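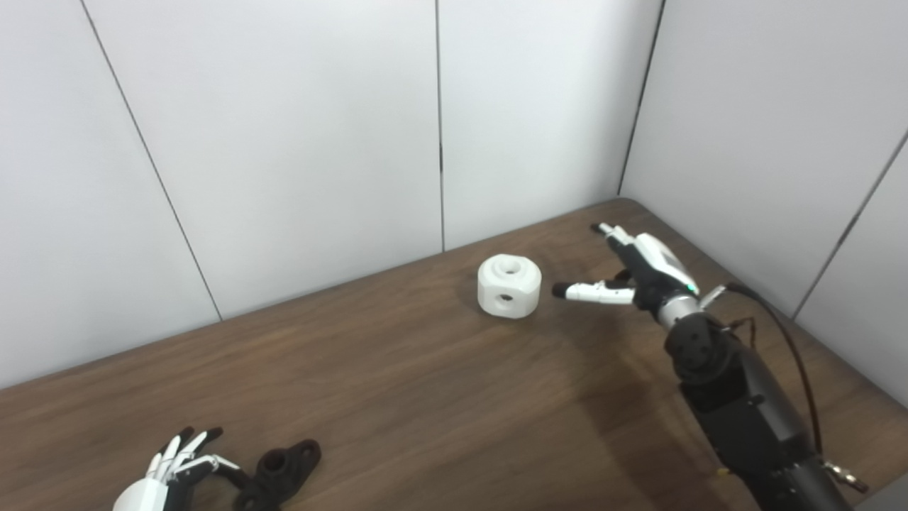 Home Visits Maps Contact

Open day at the Hawthorne building, Flurnham

I went to the open day at the Hawthorne building in Flurnham on 24/03/2026. It is an old shoe warehouse on the east side of town, now split into workshops and small studios that share a loading dock and a kitchen. I had driven past it for years on the way to Burnberg and never gone in.

Admission was free but you had to sign in at the side door. The woman at the desk told me 686 people had come the day before, mostly school groups. It was much quieter when I was there. You get a sticker and a photocopied floor plan. The plan is out of date and shows the stairs at the wrong end, so follow the tape on the floor instead.

The ground floor is mostly storage and the woodshop. The woodshop had two people cutting shelf brackets and a bin of offcuts for sale by the pound. I bought a piece of maple long enough for a knife rack. The dust collection is loud and there were earplugs in a bowl by the door. Next to it is a print studio, where you could pull a card on a hand press if you were willing to wait. I didn't wait.

Upstairs is where the studios are. Most of them are rooms built inside the big room. Some are plywood, a few are just curtains, and the one I spent the most time at is a small space with large pale panels for walls and a brown wooden table in it. On the table was a white block, cube-like, with the corners well rounded off and the edges beveled. It has a round hole in the top and another in the middle of the front. The surface is matte with a slight texture, and the light was good enough to see it.

I like plain objects and this is a good one. The holes draw your eye more than you would expect on something so simple. Look into the top one and the inside goes to a darker gray. The faces away from the light went a soft gray too, with the top bright white, and against the brown wood the outline was very clear. I do some drawing and would have been happy to have it for an hour with a pencil. There was no label, and I left without learning what it was for.

Farther along, Rhonda Lapointe had her studio open. She repairs chairs and has been in the building 14 years. She was re-caning a seat and kept working while people asked questions. A full seat costs $175 if the frame is sound, more if the old glue has to come out. There is a waiting list into April. She also had a tray of odd drawer pulls at a dollar each, and I found one that matches the dresser in our back bedroom – or close enough.

The kitchen at the end of the hall sold coffee and ham rolls. The coffee was fine. The tables there are old cutting benches with the scale still marked along one side, and you sit on stools that are a bit too low for them. A board on the wall gives the history of the place. It says the warehouse shipped 1,632 cases of boots in its last year, then closed and stood empty until the roof was redone.

Getting there: the bus from Flutley stops across the road, or there is parking behind the building, entered from the alley. The lot is gravel and has one bad hole near the gate. The elevator was working but slow. Restrooms are on the ground floor only.

I was there two hours, which was enough for both floors. The third floor was closed. If you want the print studio, go there first and put your name down, then see the rest. Bring cash for the woodshop, as they don't take cards. The kitchen does.

3 comments

dorset_lane
My father worked in that warehouse. The stairs on the plan are the old ones, they were taken out when the roof was done. Are the benches in the kitchen for sale, do you know?

Pat in Burnberg
Rhonda did four dining chairs for us and they have held up well. Call ahead though, she is not there every morning.

millrace
I stopped at the white block too. My guess was something you put pegs in, but there was no one to ask by the time I thought of it. Also, the alley entrance is easy to miss coming from Flutley – turn right after the tire shop.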